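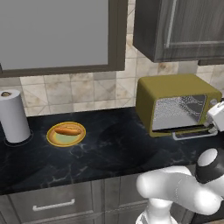

A hot dog on a plate, next to the paper towels.

**Cultley hot dog supper back on for September, with a limit on tickets**

CULTLEY – The hot dog supper is back. Town hall confirmed it this morning, after a summer of will-they-won't-they that had people calling the front desk twice a day.

Tickets are capped at 300. Last year there was no cap and the line went out the door, down the steps and past the feed store. Food ran out before 7 p.m. People were not happy, and a few of them wrote letters.

"We heard it all," said Gudrun Ehlers, who is running the supper for the first time. "I had one man stop me at the gas station. He'd waited an hour with two kids and got a bag of chips."

Price is $12 for adults, kids under six eat free. That gets you two hot dogs, beans, slaw and a drink. Pie is extra. Pie was included last year and a lot of people took three slices, Ehlers said.

Doors open at 4:30 p.m. in the old grange hall on Dreten Road. Serving goes until 8. No tickets at the door this time, which is the part most likely to cause trouble. They have to be bought ahead, at town hall or at the counter at Isel Hardware. Cash or check at town hall. Isel takes cards.

The money goes to the footbridge over Acuña Creek, closed since the spring floods. The deck has been patched but the railing on the north side is gone and the county won't let anyone across until it is replaced. Kids from the Mill Street side have been walking the long way to school, out along the highway shoulder and back in by the church.

Last year's supper cleared $1,596, all of it spent on the patching. The railing will cost more than that. Ehlers wouldn't give a figure, said the bids are still coming in and she doesnt want to scare anybody off.

The county has said it will do the labor if the town pays for materials. That was agreed at the June meeting and it is in the minutes, though two people at this week's meeting said they had never heard of it.

**The question of the buns**

Longest argument of the night was over buns. For years they came from the bakery on Main, which closed in January. The choice now is between store buns, frozen, or having them baked by the church kitchen in the next town over, which quoted a higher price but would deliver.

Ute Kettler, who cooked at the supper for many years before her knee surgery, spoke for the baked ones.

"A cold bun is a cold bun," Kettler said. "You can put whatever you like in it. People will remember the bun."

Others wanted the cheaper ones and the difference put toward the bridge. It went back and forth for most of half an hour. Someone asked if the buns could be steamed. Someone else said the steamer was lent out two years ago and never came back – if you have it, please return it to the grange, no questions asked.

In the end they went with the baked buns for the supper and store buns for the kids' table. Vote was close. Kettler clapped.

Mustard, onions and relish as usual. Sauerkraut is new this year. Chili was proposed and turned down because of the floors, which were refinished in May.

There will be a meatless hot dog for those who want it, but it has to be marked on the ticket when you buy. The kitchen is only ordering enough to match the tickets, so don't change your mind in line.

**Parking, seating**

The hall seats 80 at a time so supper will go in shifts. Tickets are color coded by half hour. Yellow goes first. If you want to sit with friends, buy your tickets together or at least get the same color, becuase swaps won't be handled at the door.

Older residents and anybody who can't manage the steps should use the side entrance on the east, where the ramp is. The handrail there is new. Call town hall ahead if you need a seat held.

Parking in the lot behind the grange is for the kitchen crew and people with a permit. Everyone else on the street or in the field across the way, as long as it hasn't rained. If it has rained, the field is closed and the school lot will be open instead. Do not park in front of the feed store. They have a delivery that evening and they will have you towed, they did it last year.

Takeout will be available from 5 p.m. from the back window. Same price, no pie. Limit of six meals per person, tickets still needed.

**Music and the raffle**

The school band plays outside at 5, weather allowing. After that a fiddle duo inside, short set, no amplifiers. That was a request from several people who couldn't hear each other talk last time.

Raffle prizes so far are a cord of split oak, a haircut, two tanks of propane and a quilt. More are wanted. Drop off at town hall before the end of the month, with your name on it. Raffle tickets are a dollar each and you can buy those at the door.

There was also some talk of a hot dog eating contest. The insurance doesn't cover it. There will be a pie auction in its place, at 7 p.m., for whatever whole pies are left.

Bakers are still needed. Any kind of pie except cream, the hall fridge is small. Put your name on the bottom of the dish if you want the dish back – there are still four from last year sitting in the town hall break room, one of them a good glass one.

**What's next for the bridge**

If the supper sells out, Ehlers said, materials could be ordered the week after and the railing might go up before the first snow. If not, there is a second fundraiser pencilled in for winter, likely a pancake breakfast, and the bridge stays shut until spring.

A few parents asked again about a crossing guard on the highway in the meantime. The town says that is a county road and a county decision. The county did not return a call before this was posted. Will update if they do.

Town hall is open 9 to 4, closed for lunch from noon to 1. Ticket sales started this morning and there was a line by ten. Yellow tickets are going fastest.

*Correction: an earlier version of this item said the supper was at the school gym. It is at the grange hall.*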